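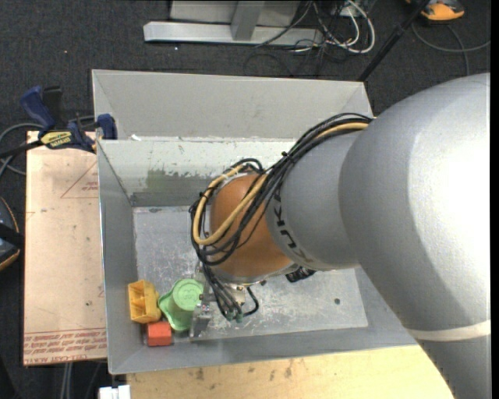 Minutes, bin picking working group
Molliseck site, 9 April 2019
Chair: Eldana Ayele

1. Previous minutes
Accepted with one correction. Item 4 should read "sorting bench," not "packing bench."

2. Cell status
The cell handled 1224 picks over the trial period. Of these, 185 needed a person to step in. Small parts resting against the bin walls remain the main cause. Costau will send revised grasp settings before the next trial block.

3. Staffing on the sorting bench
The bench has 11 people across 2 shifts. No posts are removed under the current plan. Hand sorting drops to mixed returns only, and one person per shift moves to cell attendant — clearing faults, refilling bins, logging misses. E. Ayele asked that the attendant role be graded before anyone is assigned to it. Agreed.

Bench staff reported that the attendant job means long waits followed by several stops close together. They asked to rotate every two hours. Agreed for the trial, to be reviewed in August.

4. Training
Hrynyshyn to run the fault recovery course on site. Operators will be paid for course time outside their shift. Restart after a protective stop stays with trained attendants.

5. Pick log
The Stultico log form has no field for "part moved by hand." Attendants are writing it under remarks, so it does not reach the weekly report. Field to be added.

6. Open actions
Grading of attendant role — E. Ayele
Revised grasp settings — Costau
Course dates — Hrynyshyn
Log form change — Stultico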